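Soft toys in drawers: cleaning, drying and storage

Drawers keep dust off plush better than open shelves do, and they keep daylight off as well, which matters for dyed fur. The usual faults are damp, overfilling and toys put away dirty. The notes below cover an ordinary chest or a low run of fitted drawers.

Checking the drawer

Empty it and take it off the runners if the design allows. Vacuum the corners and the groove where the base meets the sides. Wipe the inside with a cloth wrung out in warm water and a little washing-up liquid, then leave it open until dry. Laminate dries quickly. Bare wooden edges take longer and should not be soaked.

Run a hand along the top edges and the inside of the front. Any roughness will pull long-pile fur. Rub it down with fine abrasive paper, wipe off the dust, and check that no screw ends stand proud inside the front where the handle is fixed.

Washing

Read the label first. Toys with battery packs, glued eyes or bean filling are surface-cleaned only. Others can go in a pillowcase or zipped wash bag on a cool, gentle cycle. A low spin is sufficient; a fast one shifts the stuffing to one end and it seldom goes back. Use half the normal dose of detergent, and no softener on long pile.

Drying

Air dry on a rack, turning twice a day. The surface is dry well before the core. Press the thickest part hard against a sheet of kitchen paper for a slow count of 8; if the paper marks, put the toy back on the rack. In November, with the windows shut, allow two days longer than in summer. Brush the pile once dry, working from the tips down.

Loading

One layer only. Large toys go in first, on their backs, heads towards the rear. Small ones fill the space left at the front. Tails, ears and limbs should lie below the top edge before the drawer is closed, otherwise they catch on the rail of the drawer above.
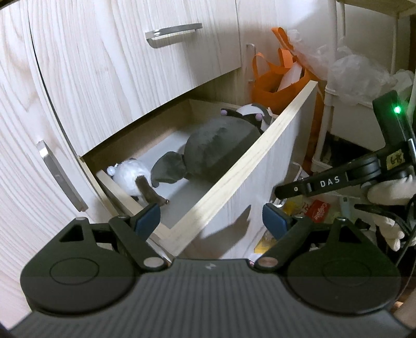
Montserrat Robles writes that she stopped lining her toy drawers with scented paper after the print came off on a cream rabbit, and now uses plain cotton cut from an old sheet. She washes it every five weeks. She adds that a drawer in a north-facing room still smelt musty until she pulled the chest forward from the wall.

Plain cotton is a sound choice. Cut it 2 cm short of the base on each side so that it does not ride up. A gap behind the chest is worth having on any outside wall.

Drawers that stick

Clean the runners before lubricating them. Dry wax suits wooden runners. Avoid oil near fabric, as it creeps and the stain is difficult to shift from pale fur.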